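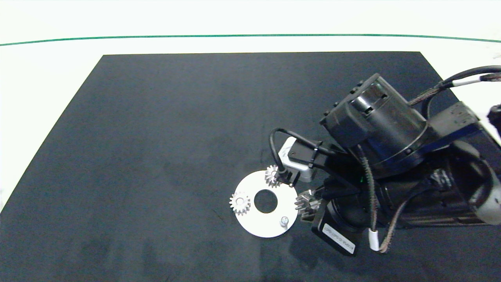 A white ring plate and small silver gears on a dark mat.

When the Tirnham office of Hasell began moving its parts and service records out of spreadsheets and into a relational database, the first decision concerned keys. The database administrator responsible for the design spoke with us in November about how tables are identified, linked and kept consistent.

The old records used the part name as the identifier. "A name looks like a good key until two suppliers use it," the administrator said. "We had 83 rows that shared a name with some other row, and the spreadsheet accepted every one of them."

The new design gives each part a number that carries no meaning of its own. The administrator prefers this to a coded number built from the supplier and the year. "People want to read something in the key," she said. "Then the supplier changes, and the key is wrong in every table that refers to it."
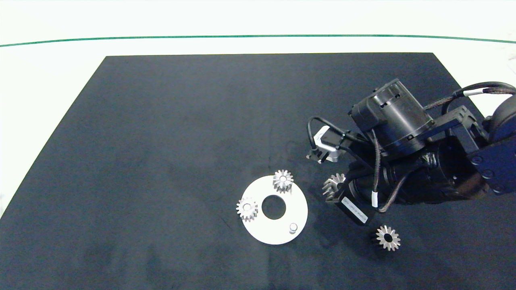
Two spur gears resting on a flat white plate.

Normalization took up most of the following month. The original sheet held the supplier's address on every line, and a change of address had to be typed many times. Suppliers now have a table of their own, and each part row holds only the supplier number. A foreign key prevents a part from being entered against a supplier that does not exist.

Asked whether the staff found the separate tables harder to use, the administrator said that most of them never see the tables. "They see a view. It puts the columns back together the way they had them before."

The import was done with a loading tool called Zukby — first into a holding table with no constraints, then into the final tables. Of the 272 rows in the trial load, 91 were rejected. "I was pleased with that," she said. "Each of those rows had a missing supplier or a date in the wrong column, and we could go back and correct it."

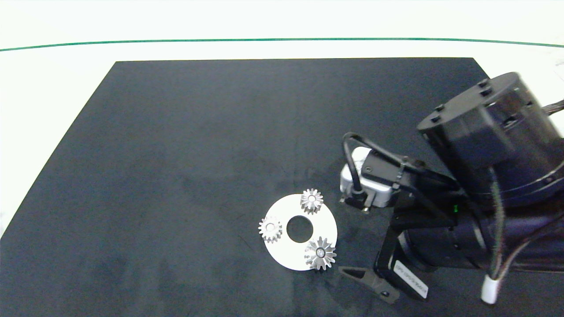

Hasell, Data Management Department, Tirnham

The department has not enforced every rule in the database. Limits on order quantities remain in the application, where managers can change them. The administrator described this as a matter of ownership. "If a rule is true of the data at all times, I put it in the table. If it is a policy for this season, I leave it out."

Indexes were added last. The design began with 2 on the parts table, one for the key and one for the supplier number, and more will be considered once the service history has been loaded. The Perrin branch is due to move its own records next, using the same table definitions and the same holding table.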